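Motor vertical de bomba: se calienta el rodamiento superior después de cambiarlo

Publicado en Rodamientos y ejes, 18 de agosto de 2020

Odair Portela

¡Hola a todos! Llevo tiempo leyendo este foro y por fin me animo a escribir, porque tengo entre manos un problema bonito (bueno, bonito para quien le gusten estas cosas, el encargado lo ve de otra manera). Se trata de un motor eléctrico vertical que mueve una bomba de eje largo en un pozo de riego, en la finca Jademlow. Trifásico de 400 V, 28 kW, eje macizo, la bomba es una Cabrera ya veterana. Arriba lleva dos rodamientos de contacto angular, que son los que aguantan el empuje, y abajo uno rígido de bolas que hace de guía.

En marzo cambiamos los tres. Los viejos habían durado muchísimo y salieron con las pistas picadas, lo normal. Montamos los nuevos calentándolos con inductor, sin un solo martillazo, y yo estaba encantado con lo fino que giraba el eje a mano. Pues bien: desde entonces el soporte superior trabaja bastante más caliente que antes. Con los viejos se estabilizaba en 60 grados medidos en la tapa, y ahora pasa de ahí en la primera hora y sigue subiendo, así que lo paramos por precaución. Además, al arrancar se oye un golpe seco, uno solo, y luego nada.

El inferior está perfecto, apenas templado. La grasa es de poliurea, la misma marca de siempre, Suninus. La alineación con la bomba la comprobamos con comparador y salió mejor que nunca. ¿Por dónde empezaríais? Me da pena desmontar otra vez si hay alguna prueba que se pueda hacer antes.

Kinga Gál

¡Qué buen caso, Odair! Lo del golpe único al arrancar es una pista estupenda. Yo miraría antes que nada cómo quedaron orientados los dos rodamientos de contacto angular. En una bomba vertical casi todo el empuje va hacia abajo, y por eso muchos fabricantes los ponen en tándem, los dos mirando al mismo lado para repartirse la carga. Si el motor venía así y ahora uno quedó al revés, tienes un solo rodamiento haciendo el trabajo de dos, y además una precarga que nadie calculó. Se calienta, claro que se calienta.

También puede pasar lo contrario, que el original fuera espalda con espalda, para aguantar también empuje hacia arriba, y lo hayáis montado en tándem. Entonces el eje, en el momento del arranque, cuando la columna todavía no está llena y la bomba tira hacia arriba, se levanta lo que le permita el juego y vuelve a caer. ¡Toc! Un golpe y silencio. Me encaja mucho con lo que cuentas, aunque el calor ya me encaja menos, salvo que las bolas estén rodando fuera de su sitio.

Prueba sin desmontar nada gordo: con la máquina parada y bloqueada, desacoplas, pones un comparador en la punta del eje y lo levantas con una palanca y un apoyo blando. Apuntas el juego axial y lo comparas con el que pide el manual. Si no tienes manual, busca en la placa el código del rodamiento superior, a veces viene el sufijo del montaje. Y mira la referencia de los nuevos, porque para ponerlos emparejados tienen que ser de los de emparejamiento universal. Dos sueltos de la estantería, aunque lleven el mismo número básico, no reparten bien la carga.
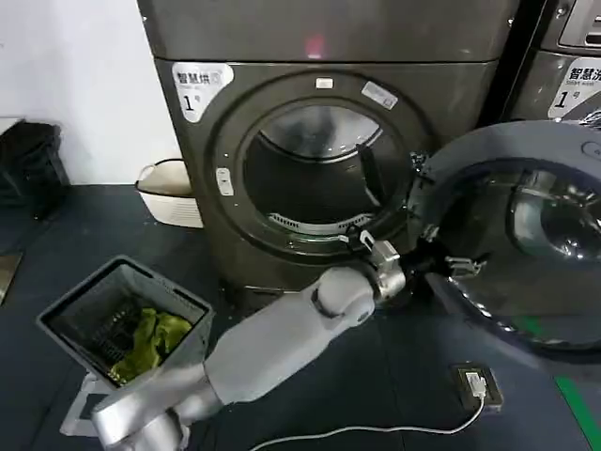
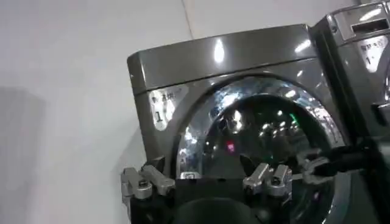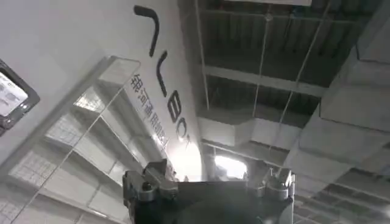 Otra cosa, y esta la aprendí a base de quemarme los dedos: ¿cuánta grasa le pusisteis? En un soporte vertical el exceso se queda batiéndose encima de las bolas y la temperatura sube sin parar las primeras horas. Si es solo eso, abriendo el tapón de purga con el motor girando debería salir el sobrante y bajar la temperatura poco a poco. Es lo más barato de comprobar, así que yo lo haría incluso antes que lo del comparador. ¡Cuéntanos el resultado, que estas cosas me encantan!

Mathis Roussel

Ponle grasa Sekness y listo, a mí me va genial en todo. Las poliureas no me gustan.

Noémi Csizmadia

Yo no cambiaría de grasa todavía. Si se mezcla una poliurea con otro espesante sin limpiar bien el alojamiento, la mezcla puede ablandarse y escurrirse, y en vertical se va toda para abajo. Si al final la cambias, que sea con el soporte abierto y limpio.

De acuerdo con casi todo lo de Kinga. Añado la tuerca de ajuste del eje: si al volver a montar la bomba habéis regulado la altura de los impulsores en otra posición, pueden estar rozando abajo y eso se nota en la intensidad. Odair, ¿tienes el consumo de antes y el de ahora? Si ha subido, miraría los impulsores antes de tocar el motor. ¡Y felicidades por el inductor, da gusto leer que alguien no usa el martillo!

Odair Portela

¡Sois geniales! Os cuento. Abrí la purga y salió grasa, sí, bastante, y la temperatura bajó algo, pero el golpe seguía. Así que comparador y palanca, y el eje subía muchísimo más de lo que pide el manual (lo encontré en un cajón, en italiano, y mi compañera Noemi Zanetti me lo tradujo entero con un entusiasmo tremendo). El original era espalda con espalda y nosotros los pusimos en tándem, Kinga, tal cual lo dijiste. El consumo está igual que siempre, con lo que los impulsores parecen libres.

Ya he pedido la pareja nueva, de las de emparejamiento universal. Me queda una duda: ¿marcáis de alguna forma la orientación en el aro exterior antes de meterlos al inductor? Yo había pensado en una V con rotulador sobre los dos aros, pero no sé si aguantará el calor.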